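Notes on the Golob two-hand kit after a few weeks of use. I paid for it, Monolico sold it to me, and neither they nor the maker has seen this post. If you are looking for a buying guide with scores, I don't do scores.

## What is in the box

The kit is a pair of hand-held grippers for recording manipulation demonstrations, with the cabling, a belt-worn hub and a license for the recording software, Drevico. Each gripper has a wide-angle camera that looks out past its own fingers, and each carries a white cube printed with fiducial markers so that the other gripper's camera can place it. You squeeze the handle, the fingers close, and the software writes video, finger opening and relative pose to one file per take.

Packing is adequate. Each gripper sits in its own foam cutout and the hub is in a separate bag. The printed manual is a single folded sheet that sends you to the online one, and the online one describes an older cable layout. I lost most of a Saturday to that. If your hub has the connectors on the short side, left hand goes nearest the power button, whatever the diagram says.

## Setup

Calibration comes in two stages. Stage one is per camera: hold the gripper over the supplied target and move it until the software has enough views. Stage two is per pair: hold both grippers up, keep each cube in the other's view, and rotate slowly until the residual settles. Stage one took me three attempts and stage two took one.

The pair calibration is stored on the hub and not in the project folder. If you swap hubs you calibrate again. This is mentioned nowhere, and I found it only by comparing two sessions that should have agreed and didn't.

Su-bin So helped with the first pair calibration and with most of the recordings after it. She is left-handed, and she pointed out that the trigger on both units is shaped for a right hand. I hadn't noticed. She taped over the ridge and it stopped bothering her.

## In use

The work is on the upper floor of the office, next to the railing. There is daylight, ceiling light and a long view across to the other side, which is a reasonable test for a tracker that has to ignore most of what it sees.

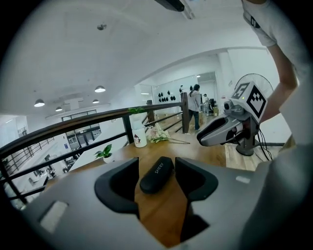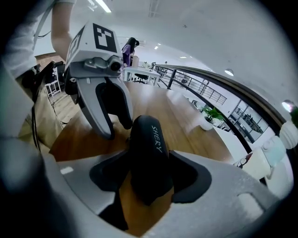 Filed under: Hardware / Data capture

The wide lens is the best part of the kit. Your own finger stays in view and you still get enough of the room for the pose estimate to have something to hold on to. The price is distortion. Straight railings come out as arcs, and any model or tool downstream that assumes a pinhole camera will need rectified frames. Drevico can export those, but it crops hard when it does, and the crop removes the parts of the view where the other hand tends to be. I export raw and rectify in my own script.

The marker cubes track well when they face the camera squarely and poorly at steep angles. With one hand raised and the other low, tracking held. With the hands crossed, the cube was hidden by the wrist and the pose fell back to inertial only. Drevico marks those frames in the log with a quality flag, but it does not mark them in the preview, so you learn about them afterward. A colored border on the preview would fix this.

Of the first 400 takes, 57 had at least one stretch of fallback long enough that I threw them out. Most of those came from one task, folding, where crossing the hands is hard to avoid. I changed the task so the cloth is turned instead, and the rate dropped to something I can live with.

The cables are a nuisance. They hang from the underside of each unit and catch on table corners and on the other cable. Mahnaz Hashemi ran hers up the forearm under two elastic straps, and I have copied that. It adds a little drag when you rotate the wrist. A right-angle plug would help more.

## Weight and fatigue

Each unit weighs 266 grams on my kitchen scale without its cable. That is fine for short takes. The mass sits forward of the hand, though, with the cube on top, and after an hour the strain is in the wrist and not the arm. We switch operators at the hour.

## Software

Drevico is plain and mostly stable. It crashed twice, both times while renaming a session with recording armed. Files up to the crash were intact.

Export is slow. A session of 996 short clips ran overnight and was still going when I came in with coffee. There is a batch flag in the command line version that the graphical version does not expose, and it cuts the time a lot. Use the command line version.

Timestamps between the two hands agreed to within one video frame in every clip I checked by clapping the fingers together. I did not test finer than that.

## Compared with the Lidlow

I used the Lidlow single-hand unit for most of last year. It is lighter, wireless and much easier to hand to someone new. Its camera is narrower and it drifts in rooms with blank walls. For single-hand pick and place I would still reach for it. For anything where two hands have to agree on where an object is, the Golob is the one I would buy again.

Support from Monolico has been slow and correct. My question about replacement finger pads took six days to get a reply, and the reply had the part number in it. The pads are sold in pairs only. I have ordered one pair, and I'll add a note here on wear when the current ones need changing.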